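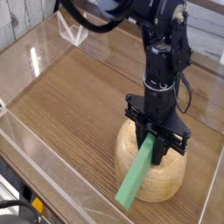
Figure 3. Green block above wooden bowl on the wood-grain tabletop, with clear walls at the border.

3.2 Objects and surface

The objects for the tidying task were chosen to be plain in form, so that a difference between two trials comes mainly from the shape and not from the decoration. The block in Figure 3 is long and rectangular, with square edges. The bowl is round and deep, and the rings of the grain can be seen on its outer side. Following Babaei, we call such a pair "unequal", as the longer side of one object may be greater than the opening of the other.

Unequal pairs were used in 987 of the 2103 trials. For these pairs the angle of the block matters very much. A block which is slanted over the bowl can reach past the rim, as in Figure 3, and its position must then be judged by its lower end and not by its middle. Fuentealba and Lagos made this judgement separately for each trial, and they disagreed in 125 cases. These cases were given to Barrientos, whose decision was taken as final.

The surface also needs a remark. The grain of the tabletop runs in fine lines, and in the first trials, in July, two of the raters used these lines as a kind of ruler. We asked them to stop this practice, which was not foreseen in the Nirkham protocol. The clear walls were kept for all pairs, so that the limits of the work area remained the same.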